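4.2 Tube handling with the wrist camera

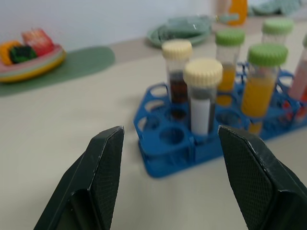 Figure 3. Wrist-camera view during a trial, with the gripper open in front of the rack.

The second task given to the student teams was test tube handling. Each team had to program the arm to grasp one named tube by its cap, lift it clear of the rack, and set it down in an empty hole. The task came after the block-stacking unit (Section 4.1) and used the same arm, the same gripper, and the same control library, Maes, which the course has used since its first year. Only the wrist camera was allowed as a sensor. Teams could read the joint angles but could not add markers to the table or to the rack.

The target was named by cap color and by the color of the contents, for example "cream cap, brown liquid" or "green cap, orange liquid." Cap color alone was not enough to pick out one tube, as Figure 3 shows: there are two cream caps, and the green-capped tubes differ mainly in what they hold. Several teams missed this on a first reading of the task sheet and wrote detectors that looked only at caps. We left the wording of the sheet unchanged for the whole term so that results could be compared between lab sections.

Other objects were left on the table during trials. In Figure 3 a plate of toy food sits to the left on a dark green placemat, and there are more green items toward the back. A plain color threshold for green will respond to some of these as well as to the caps. Teams handled this in different ways. The Terlow team cropped the image to a fixed window before looking for caps, which worked as long as the arm began from its home pose. The Estska team first found the blue of the rack and then searched only near it. The second method took longer to write but needed fewer changes when the rack was moved between trials.

Grasping gave more trouble than detection. From the wrist, the near tubes hide parts of those behind them, and the spacing in the rack leaves little room for the fingers. When the fingers came down fully open, they often touched a neighboring cap before reaching the target. Most teams moved to a partly closed approach by the second week. One team kept the wide opening and turned the wrist so that the fingers passed along a row of holes, and this did well for tubes at the end of a row but poorly in the middle.

Each team ran 100 scored trials, split over 2 lab sessions. A trial counted as a success if the named tube ended upright in a hole other than the one it started in and no other tube had left the rack. Trials were stopped by the teaching assistant if the rack slid or if the arm made no progress. We did not score speed. In March the lighting in the lab was changed, and the 8 trials run while the lamps were being replaced were repeated the same afternoon.

Teams kept a written log of every failed trial with a short note on the cause. The notes were uneven. Some gave the joint angles and the detected pixel position, and others said only "missed" or "hit the other one." For the next offering we have added a log template to Havolum — the course's shared code and data folder — with separate fields for detection errors and grasp errors. The counts reported in Section 5 were made by the authors from saved wrist-camera video and do not depend on the student notes.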